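From: Emiko Kubo
To: shadowmaps list
Subject: Re: stair-stepped penumbra after moving to cascades

Matěj Lukáč wrote:
> After the April merge I get visible steps along shadow edges on
> flat receivers. They were soft before. Nothing in my light setup
> changed. I use one directional light, 2 cascades, and the default
> filter. Raising the bias makes the steps slightly less obvious but
> then contact shadows detach from small objects. Is this a
> regression in the filter or am I expected to retune everything by
> hand? Also, is the Hemeo exporter still writing bias in world
> units? The notes contradict each other.

Matěj,

Two separate things are going on, and I would keep them apart in the tracker.

First, bias. The exporter writes world units. The loader, since the merge, reads the value as a multiple of the texel size of the cascade being sampled. Old files therefore load without a warning and get a bias that is wrong by whatever your texel size happens to be. The Ketilsson patch adds a unit field to the header. If the field is missing the loader should assume world units and convert. It does that for directional lights. It does not do it for spot lights, and I have a fix for that which I will send once I have run it on the older card.

Second, the steps. These are not caused by bias. They are texels. The old code fitted one map to the visible receivers every frame, so a small room got the whole map. The cascade code fits to the camera frustum, including whatever far plane the camera has. If your far plane is still the default, most of the first cascade is spent on space behind your walls. The filter radius is fixed in texels, so it widens in world terms as well, but a narrow kernel on a coarse map still follows the grid. You see that as steps on any edge that runs diagonal to the light's axes, and you hardly see it on edges that run parallel to them.

Bias only hides this by pushing the worst samples off the receiver. Please set it back to what you had.

Check the following, in this order:

1. Far plane. Bring it in to just past the last receiver. On the Dedmont interior I went from 59 to 8 and the steps were gone at normal viewing distance with no other change.

2. Split weight. The default favors the far cascade. For a room or a tabletop, move it toward logarithmic.

3. Texel snapping. Leave it on. Turning it off trades fixed steps for crawling ones as soon as the camera moves.

4. Filter radius. Change this last. A radius of 20 texels will blur nearly anything, and the cost shows up immediately on integrated graphics.
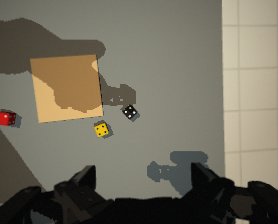
Flat receivers are the worst case for judging any of this. There is no texture to break up the edge, and the eye goes straight to the boundary. On the gray tabletop the large shadow across the top left has a blocky, slightly pixelated outline, and on the thin tan pad at upper left the lower boundary of the shadow is plainly irregular and stepped, running diagonally down toward the lower right. A light, plain surface like that is a good place to look when comparing settings. Put one in your own test file, rotate it a few degrees, and keep the light fixed while you change the far plane.

As to whether this is a regression: the filter code is identical before and after the merge, I diffed it. The fitting changed, and the release notes should have said so. I would support bringing back receiver fitting as an option for static cameras. Wenance had a branch that did this per cascade, but it predates the new allocator and will not apply cleanly. If somebody wants to rebase it I can review.

Could you send the camera block from your file and the cascade debug output? The geometry is not needed. If the first split distance is larger than your room, we can close the steps half of this and keep the ticket open for spot lights only.

Emiko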